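Erkix Publishes Setup and Care Routine for Its Clumby Arm Cell

STILLIVBERG, July 13, 2025 - Erkix today released the written routine its technicians use to set up and look after the Clumby cell, a single robot arm working over a taped grid. The routine is free to download.
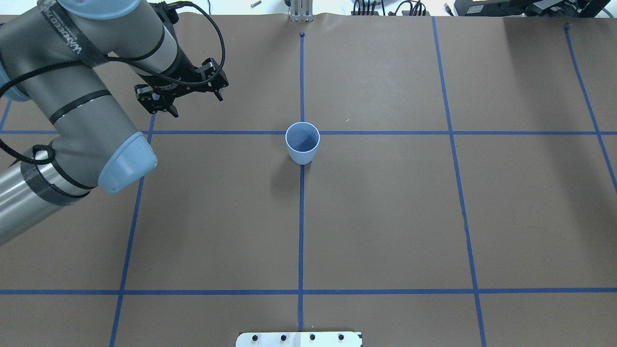
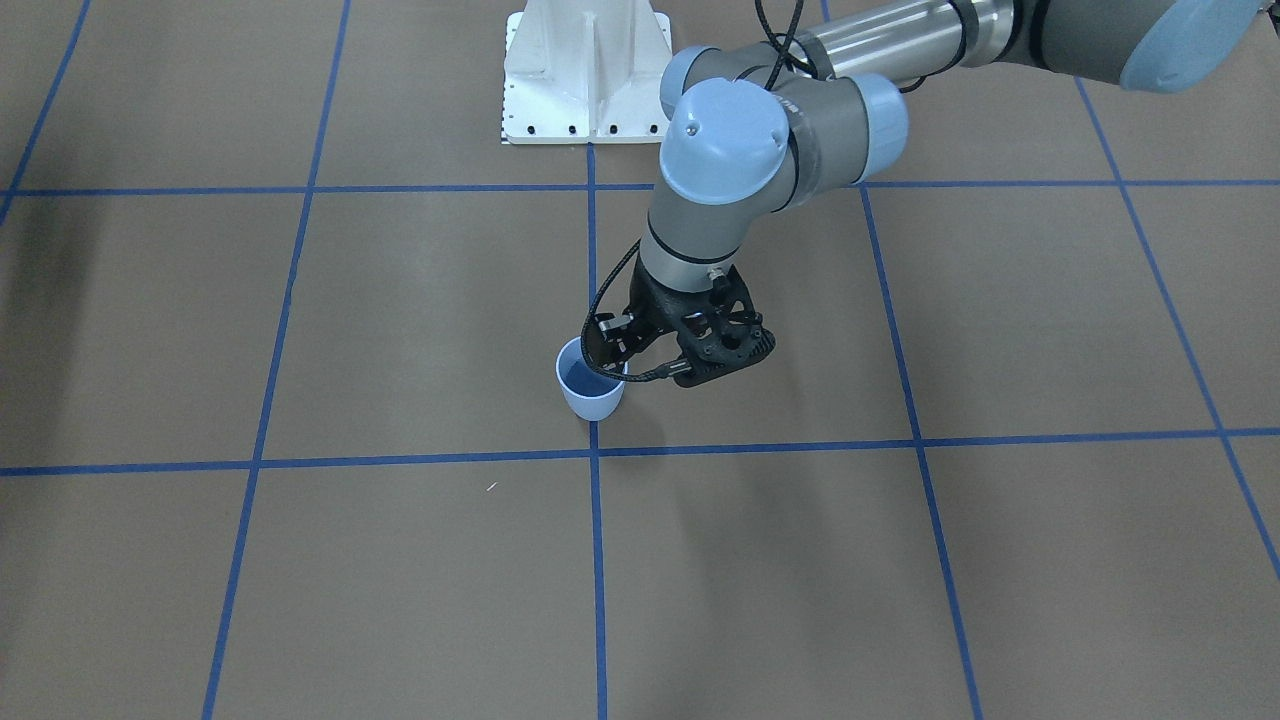 The Clumby cell with a light blue cup on the grid.

By the Erkix Press Desk
Media contact for the Clumby cell

The routine has seven steps and takes up to 8 minutes at the start of a shift. Technicians check the bolts on the mounting plate first, then the screws on the gripper. Next they move the arm slowly through its full reach and watch the cables. A cable that pulls tight or rubs at a joint is strapped again before any work begins.

The blue tape lines are the reference for placing objects. Lifted or torn tape is replaced along the full length of the line, and two reference points are measured again afterward.

A cup is used for the last check. The operator sets it by hand, brings the gripper to the rim and compares the arm's position with the saved one. If they differ, the arm is calibrated again.

Segura, which services the cells, will use the same routine on its site visits. An update covering gripper finger replacement is planned for November.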